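Against the Final Score

Posted 20 Apr 2018

The Lurnance is a student manipulation contest run entirely in simulation. A team writes a controller, uploads it, and the server runs it through 198 kitchen episodes. Each episode ends in a one or a zero. The ones are added up, and the total is the team's score. There is no other output that counts toward placement.

I have supervised a team in the contest for 3 seasons, and I think the scoring rule should be changed. The contest itself is good. It costs a school almost nothing, it needs no lab space, and a student can break the arm at midnight and have it back in one keystroke. My objection is to the single number, and to what students learn to do in order to raise it.

What the number hides

Consider a task in which the arm must reach into an open compartment, take hold of an object, and bring it out to the counter. A controller can fail this in many ways. It can choose a bad approach angle and jam the forearm against the front edge. It can arrive correctly and close the fingers too early. It can grip well and lose the object on the way out. All of these are recorded as zero.

A controller can also succeed badly. Last season our team, entered as Tirnier, had a version that dragged objects along the shelf until they wedged against a side wall, and then closed on them. It scored well. It would have been useless on a physical arm, and the students knew this. They kept it for the November round, on the sound reasoning that the rules rewarded it.

I do not blame them. A rule that cannot tell a grasp from a collision will be answered with collisions.

What students should be looking at

The moment worth studying is usually in the middle of the episode, when the hand is inside the compartment and the arm has used up most of its freedom to move. The forearm blocks part of the view. The gripper and the object may be nearly the same shade, and in a rendered view with flat lighting the boundary between them can be hard to find, for a student and for a vision network alike. 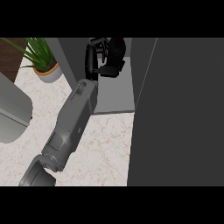

Reading an episode by hand

We now require every student to step through 22 episodes by hand each month, successes included. For each one they write down the approach direction, the first contact, and the state of the fingers when the lift command is sent. It is slow work and they complain about it. It is also where most of our real corrections have come from.

One case will show why. Our controller had a steady failure rate on objects placed high in the compartment, and the students had spent weeks adjusting grip force. Stepping through the logs showed that the fingers were closing on a pose estimate that was 5 control steps old. Grip force had no bearing on it. The score had been telling us that something was wrong, which we knew, and nothing about where.

The usual defense

The organizers' position, as I understand it from the rules forum, is that a binary score is clear, cheap to compute, and hard to dispute. All of this is true. Partial credit invites argument about weights, and an earlier contest, the Gosselin, abandoned its staged scoring after teams learned to collect points for reaching without ever attempting a grasp.

That history deserves a serious answer. The Gosselin awarded stage points whether or not the task was finished, so a controller that hovered near the object all day could place in the upper half. The remedy is to apply stage information only to completed episodes, as a deduction. A completed episode with heavy contact against the walls would be worth less than a clean one. An incomplete episode would still be worth nothing. A team could gain nothing by hovering.

The simulator already computes contact forces at every step. They are written to the log and then ignored by the scorer. Using them would need a threshold and a published table. It would not need new hardware, a new renderer, or longer episodes.

A second objection is that contact forces in simulation are not accurate. This is correct, and it matters less than it seems. The deduction does not have to predict what a real shelf would feel. It has to separate a hand that goes to the object from a forearm that plows through a panel, and the current physics engine is good enough for that.

The written report

I would go one step further and make a failure report part of the entry. The Lamia league, which is smaller and has fewer teams to judge, asks for two pages on the controller's most common failure, with log excerpts. The report carries a small share of the marks. Our students entered both contests this year with the same code, and the Lamia entry was the one that made them explain it.

Reports take time to read, and Lurnance has many more entries. Reading only those of the finalists would be enough. Every team that hopes to reach the final would still have to write one — and would have to look at its own episodes in order to do so.

Until the rule changes, I will go on advising my students to keep two branches: one that scores, and one they would be willing to run on a real arm. The distance between those two branches is a fair measure of how far the rule is off. Ours is currently large.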